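Setting up the Luven shelf kit for canister restocking
Posted by Lanying Qiu, November 17, 2018

The Luven kit from Wivmont is sold as an add-on for a two-armed robot you already have. It costs 459 for the software licence and comes with a printed setup sheet that leaves out several steps. What follows is the order that worked for us with tall crisp tubes.

1. Put the shelf and the table where you want them before you switch anything on. The kit learns the position of both, and moving either one later means starting again.

2. Stand the tubes on the upper board with the labels facing out. Leave one gap wide enough for the hand as well as the tube. Our test item, the purple one, starts on the steel table.

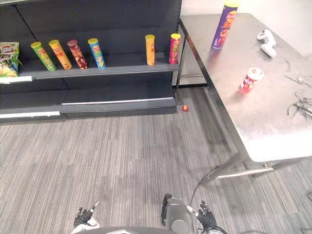
Shelf and table set out, with the gap left between the blue and orange tubes.

3. Load the Luven profile and choose "tall cylinder". The "short tub" profile closes the fingers too low for these.

4. Run the arm check. It takes 3 minutes for each arm. Keep your feet and any spare leads out of reach of the arms.

5. Open the wrist view and look at the fingers with the arm lowered. You want a clear view of the black fingertip pads. If a sleeve is fitted, pull it back far enough to leave the finger joints free, then repeat the arm check.

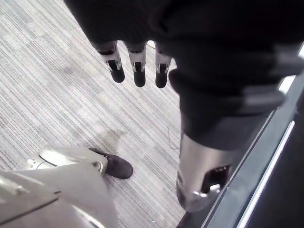
Wenjie Yu wrote in to say that the arm check should be done again after every change of profile, as the kit keeps the old finger limits until you do. I have since tried it both ways and agree. Add it to step 3 if you swap profiles often.

6. Set the grip force. The default is 24, on the kit's own scale. Go up one at a time and stop as soon as the tube no longer slips. Too high and the card dents.

7. Set the release height. Measure from the board to the base of the tube and enter it in millimetres. The box will not take decimals.

8. Start a single placement from the menu. The hand should stay closed until the tube is standing on the board. If neighbouring tubes get knocked over, widen the gap or slow the approach speed by one step.
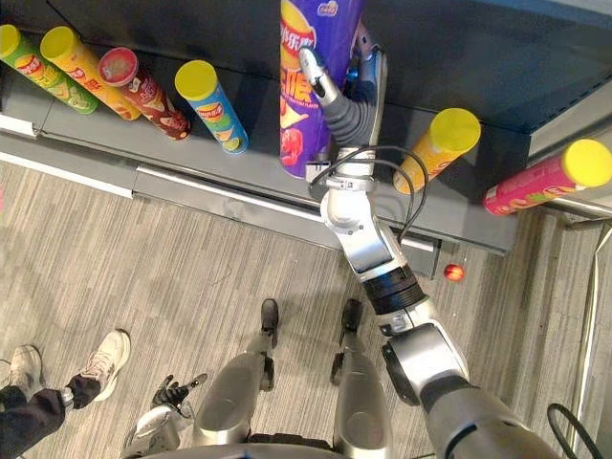
Purple tube upright on the shelf, hand still closed. Other tubes on their sides.

9. Save the settings under a new name. The update in April wiped anything saved as "default".

Support is by email only. Alistair Strachan at Wivmont answered mine the next day and sent the longer manual, which you have to ask for.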